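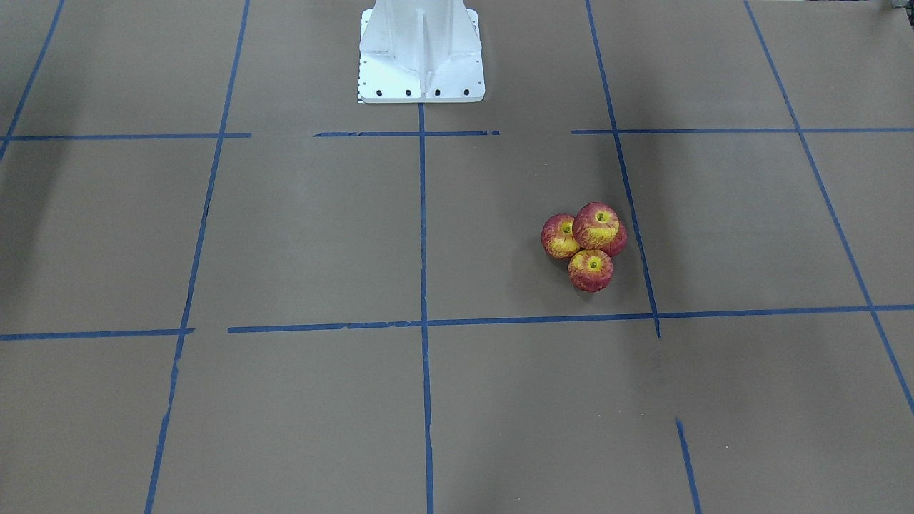 Most of the apples that come through the lab at Huteo get eaten, sooner or later, by Ostap Vasylenko. He buys them, too, at the grocery down the hill, and he will tell you at some length (he told me, and I enjoyed it) which kinds bruise, which roll, and which have the good sense to stay where you put them. He started here as a technician looking after the arms, and these days he spends his working hours building up a library of small, ordinary actions, one after another, so that a learning system can study them and have a go on its own.

The project is called Trirkanach, a name that Aurélien Le Goff picked and has refused to explain ever since. When I visited in September the team was deep into fruit. Each attempt at a task is called an episode, and an episode might be as simple as taking one apple out of a group and setting it down in another part of the table. The target for this round was 2,000 of them. On the morning I arrived they had 323 they were happy with, and a good many more that they weren't.

I had supposed, before I came, that a robot learned this sort of thing from equations. Some of it surely does, but what I watched was much closer to the way my grandmother taught me to roll out dough, which was to do it in front of me, over and over, until I got tired of watching and wanted a turn! Every episode is saved with what the cameras saw and how the joints moved, and the system is left to find whatever the good ones have in common.

Clusters are the hard part. Put one apple alone on a table and there is room all around it for the fingers to come down. Push four together and each one is in the others' way, and a finger that lands a little off will shove a neighbor before it gets hold of anything. 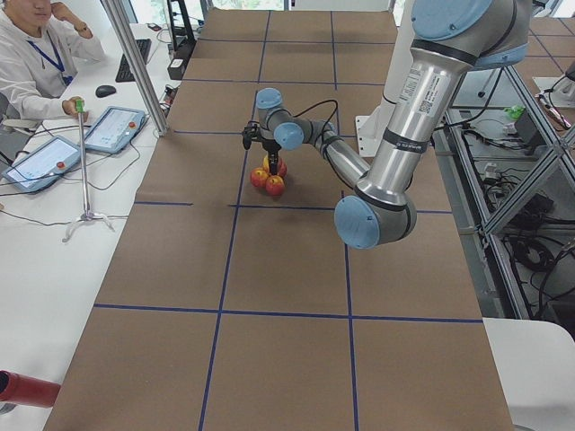 "You learn to go slow over the middle," Zewditu Abdella told me. She trains the new operators, and she has a lovely, unhurried way of talking that I suspect helps. "People want to dive. I tell them to stop above the fruit, have a look, and pick the gap before they pick the apple."

The tape on the table is there for the sake of variety. After a run of episodes the fruit moves to another square, or gets turned, or gets swapped for a different bunch, and the whole business begins again. A system that has only ever met apples in one spot will go on reaching for that spot, even when there's nothing in it. Abdella keeps the list of which squares have had their share, and she is strict about it.

Then there are the failures, which I found I wanted to hear about most. A dropped apple is labeled as a drop and kept, and so is a grasp that slips and gets put right, because the team would like the robot to know how to recover as well. What gets thrown out is the muddled stuff, where even Le Goff, watching it back, can't say what the operator was trying to do.

I asked Vasylenko what comes after apples. Pears, he said, with some feeling. They've tried 7 of them so far, and he already misses the apples.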